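Speaker notes — "Where Does It Live? Putting Things Away in a Small Apartment"
Pascal Le Goff
October 8, 2025
Talk length 28 minutes, then questions

Before starting: check the clicker, put the water on the left side of the stand, ask if the back row can hear.

Slide 1. Title
Say hello and thank Jindeleck for the room. Mention that the handout is by the door and has everything on it, so people don't need to write things down.
I am not a designer. I managed the stockroom at Leclerc for a long time and then moved into a one-bedroom apartment with another adult and a dog. Most of what I know comes from those two places.

Slide 2. The stockroom
At Leclerc we had 1,815 item numbers on the shelves. When I started, they were arranged by supplier, and that made sense to the person who paid the suppliers. It made no sense to the person picking an order. We moved the shelves to match how often things were picked. It took most of September. The first week was slow, and people complained. After that, they stopped asking me where things were.
Pause here. Ask: who in the room has been asked "where is the tape" this week?

Slide 3. The question
Every object in a home gets the same question: where does it live? If two people in the home give different answers, the object doesn't live anywhere. It travels.
Scissors, tape, batteries, the spare key, phone chargers. Those are the usual travelers. In our home it was the dog's nail clippers, which lived in four rooms.

Slide 4. Reach
Go slowly on this one. At the last talk I rushed it and got questions later that I should have answered here.
Stand where you use the thing. Put out your hand. Whatever you can touch without moving your feet is the best storage in the home, and most of us fill it with things we use at the holidays.
Example from the Zarkora apartments: the tenant kept her coffee filters on a high shelf behind a fondue set. She got the step stool out every morning. We swapped the two. That was the whole job.

Slide 5. Small drawers
People tend to buy big drawers when they need small ones. A deep drawer has a bottom layer, and the bottom layer is where things go missing. A small drawer holds one kind of thing, and you can see all of it when you open it.
Handles matter more than people expect. If you have stiff fingers, pick a handle you can hook a finger through. A flat knob is harder.

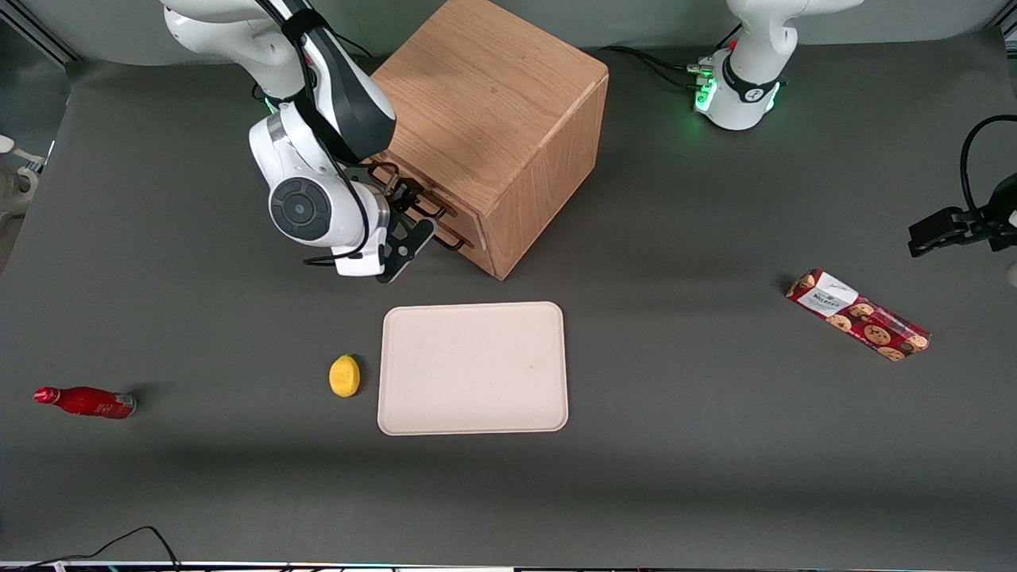
Drawer handles you can hook. Next slide: a cookie carton out on a table.
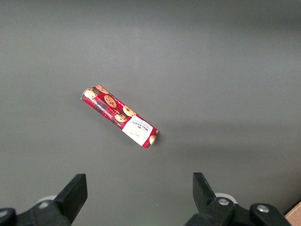
Slide 7. Food that leaves the kitchen
Snacks are travelers too. The rule I suggest is that food can be eaten anywhere, but it has one home. If the home is a shelf in the kitchen, the open package goes back there at the end of the evening. If everybody eats in the living room, give up on the kitchen and make a home for snacks in the living room. Use a tin with a lid if you have a dog.
Don't tell the story about the dog and the fruitcake unless there is time.

Slide 8. Labels
I am asked about labels every time. My view is that labels are for other people. If you live alone, you don't need many. If you share, label the front of the drawer and keep the words short. "Batteries" is a good label. "Electrical and misc." is a bad one — it gives you permission to put anything in there.
At Dideck, where I helped with the supply room, there was a drawer marked "Other." It was the fullest drawer in the building.

Slide 9. The one-in rule, and why I don't teach it
You will have heard that when one thing comes in, one thing should go out. I tried it for a year. It works for coats and mugs. It doesn't work for things you get used up at different speeds, such as soap, light bulbs and stamps. For those, decide how much space they get and stop buying when the space is full.
Someone may say they own 2,000 books and can't apply this. Fine. Books are a separate talk.

Slide 10. Ten minutes at night
Set a timer if it helps. Walk through the home in the same direction each night and carry things back to where they live. If something has no home, put it in a basket by the door. On the weekend, empty the basket and give each thing a place or let it go.
Don't start with the closet. People want to start with the closet. It takes a whole day and leaves the bed covered at midnight. Start with one drawer near the front door.

Slide 11. Sharing a home
Ask for a show of hands: who lives with somebody who puts things down and walks away? Then ask who is that person. Wait for the laugh.
I am that person at home. What helped was a shelf at the spot where I always put things down. We had been trying to train me to walk six more feet, and that was never going to happen.

Slide 12. What to try this week
Pick 3 travelers. Agree on where each one lives, out loud, with everyone in the home. Put them there tonight. Check again in a week and see whether they stayed. If one of them moved, look at where it moved to, and think about making that its home.

Questions
Likely ones: children's toys, paper mail, what to do about a garage. For mail, say to open it standing up, next to the recycling. For garages, refer them to the back page of the handout.
Repeat each question into the microphone before answering.
Leave the clicker on the stand for the next speaker.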